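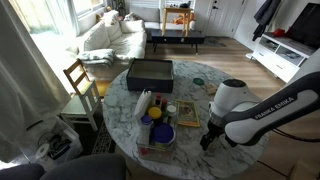 Figure 4.1. Round table with open box, clear bin and unboxed items; seating area behind.

Unit 4. Surface clearing and containment in living rooms

4.1 Scope

Unit 3 covered closed storage. This unit covers items that remain on a table after a room has been put in order, and the containers used to hold them. The worked case is the room in Figure 4.1. Floor areas are not treated until Unit 6.

4.2 Terms

Surface load: all items resting directly on a tabletop. A container counts as one item regardless of contents.

Contained item: an item held fully or partly inside an open or closed container. The white paper bag in Figure 4.1 projects above the other contents on the left and is still a contained item.

Stray: an item on the surface with no container assigned to it.

Stacked furniture: one piece of furniture resting on another. The light wooden stool on the low black coffee table is the case to note. Stacked furniture is recorded separately and does not enter the surface load.

4.3 Reading the worked case

The clear plastic bin holds mixed household items, among them a white bottle with a blue cap, two small bottles with red caps and a round container with a large dark blue lid. Clear walls allow a partial check without unpacking. The check is limited: a reddish item shows through the lower part of the bin but cannot be identified from outside. Record it as "unidentified, low" and continue.

The black box at the center of the table is open at the top and has a light gray interior. Its opening is rectangular. Under the Plattner scheme it is entered as a receiving container.

Strays on the same surface are the small round green lid, the small beige wooden block and the picture book beside the bin. A lid without its container is always entered as a stray, even where a likely match is nearby. The small yellow lid is inside the bin and is entered with the bin.

4.4 Order of work

1. Record the surface load before moving anything.
2. Sort strays by type: lids, flat items, solids.
3. Place flat items first, against a container wall or on a shelf. Open shelving, as in the white TV console, is acceptable.
4. Place solids.
5. Hold lids to the end and match them in one pass.
6. Return stacked furniture to the floor.

4.5 Container sizing

The Stumside exercise room uses the Trimen bin, 570 mm long and 200 mm high. These dimensions apply to the exercise sheets only. Do not scale them from the figure.

4.6 Exercise

Complete sheet 4B for the Drander room plan. Enter soft goods such as blankets and cushions under "seating", not under surface load. Sheets are due before Unit 5.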